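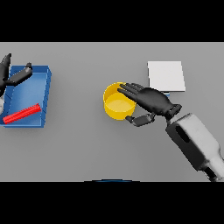 Colm Conneely wanted to know whether the Velton would hold up through a long night shoot, and whether I'd still recommend it to an actor who's never used a reader at home before. Yes to both, Colm, and your note pushed me to finally rewrite this page.

Velton Self-Tape Reader Speaker, second version

So what is it? It's a small speaker that plays the other half of your scene. You record the other character's lines once (or get a friend to do it), load them in, and the Velton waits for you to stop talking before it gives you the next cue. I spent years taping auditions with my sister reading every part in the same flat voice from the hallway, and I love her, but casting could hear the dishwasher.

The battery runs 17 hours on a charge. I took mine on a TV job up in Elwood in January and ran lines in the van between setups all night, and it was still going at breakfast. It holds 143 scenes, which is way more than I'll ever need, though if you're on a soap you might get there!

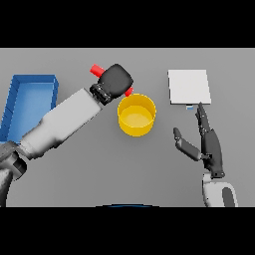 Asuka Shimada

Now the pause setting, because this is what people email me about most. There are two modes. Quick is for comedy and anything with overlapping lines -- the speaker jumps in almost on top of you. Patient lets you take your time, and it won't cut you off if you breathe in the middle of a speech. I started in Quick and hated it, then switched to Patient for a hospital drama tape and got the callback. (Didn't get the part. Oh well.)

Things I don't love: the volume wheel is stiff, and the cue light is too bright if you tape in a dark room. I put a bit of masking tape over mine. Ieuan Landeg uses his for stage work and says the Patient mode is a little slow for verse, so keep that in mind if you're prepping Shakespeare.

What you get: the speaker, a charging cable, a clip for a light stand, and a soft pouch. The Pumthorpe wall bracket is sold separately and fits both versions.

If you have the first version, your saved scenes will move over, but you have to rename any file with an accent in the title. Returns are fine up to the end of the month after you buy, as long as the pouch is in the box.

Page updated June 15, 2026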